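The Kikari came up the stairs at seven in the morning in two cases, and Olaia Rivas signed for both on the lid of the larger one. The hire was 205 a month. To buy it outright was 2,577, or 3,044 with the edge arm, and the edge arm was the part Brunello Valentini wanted her opinion on.

Brunello ran the hire desk for Skoteck in Dendalberg. He had sold floor machines for most of his life and wall machines for one winter. He rang while she was still looking for the charger.

"Let it learn the room first," he said. "Then leave it alone."

"And the corners?"

"The corners are in the booklet."

The booklet gave the corners half a page. The machine would do flat tile up to a hand's width from any join, and the edge arm would do the rest, provided the join was clean and square. Olaia had been cleaning up after builders in Dendalberg for years and could not remember a join that was both.

She set it on the big wall and pressed the green button. It thought for a bit, then began at the bottom left and went up and down in strips. It was quieter than she had expected. It took 73 minutes, and when it had finished the tiles were good. She looked along them with her cheek almost on the wall and found one smear, high up, that she would have left herself.

Then the edge arm came out, felt its way to the corner, and stopped.

UNEVEN SURFACE, said the panel. She pressed again. The arm reached out, touched the strip where the plaster met the tile, and folded itself away. UNEVEN SURFACE. PLEASE PREPARE JOIN.

"Prepare it how?" she asked Brunello on the phone.

"Remove any loose material."

"That's what I hired it for."

She heard him turning pages. "It says by hand," he said. 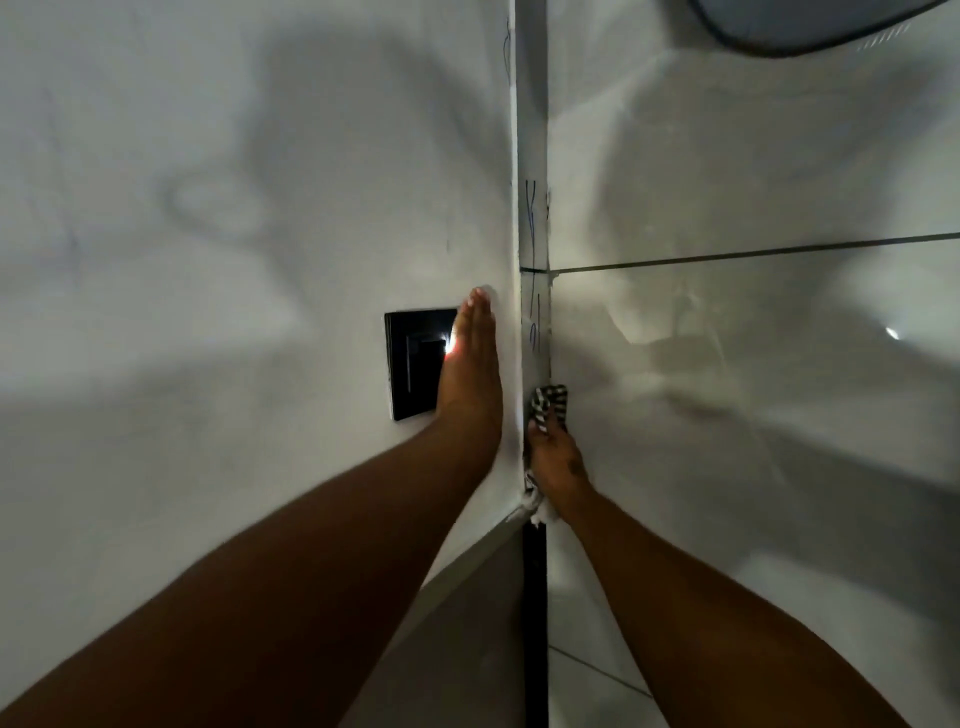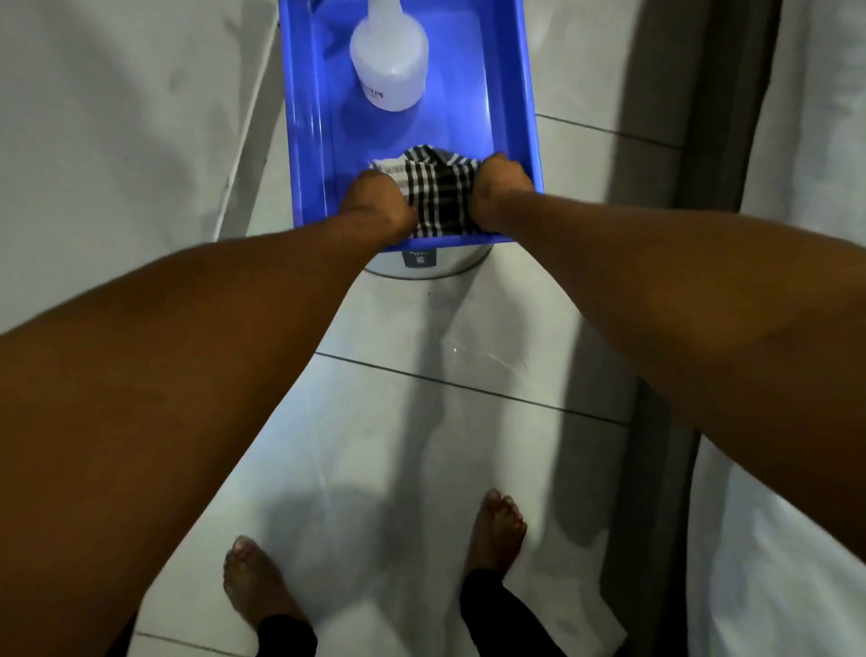

Preparing the join: the corner strip, and the cloth in the blue tray.

The plasterer had written on the strip in blue pen. The filler had set rough at the edges and there was white stuff at the bottom that came away a little at a time. Olaia's mother had done this work with a cloth and a knife handle, in the old Thân building by the canal, and had charged by the room. She had never owned anything that needed a charger.

At half past eleven Olaia pressed the button again. The arm came out, touched the strip, and waited. Then it went down the whole length of the join and back up. The panel said JOIN COMPLETE and played three notes.

She looked at the corner. It was the same as it had been before the arm went over it.

Brunello had sent her a form with a line for each feature and marks out of ten. She filled it in on the top stair with her coffee next to her. Flat tile, nine. Noise, eight. Weight on stairs, two – she pressed hard on that one. Under edge arm she wrote that it worked very well on a corner somebody had already cleaned, and gave it four.

He rang that evening.

"Four is low," he said. "Could it be a five?"

"Has anyone else given it a five?"

He didn't answer that. He asked whether she wanted to keep the machine on for another month, without the arm, at the same price.

Olaia thought about the big wall, and about her shoulder, which did not hurt for once.

"Without the arm," she said. "And you carry it down."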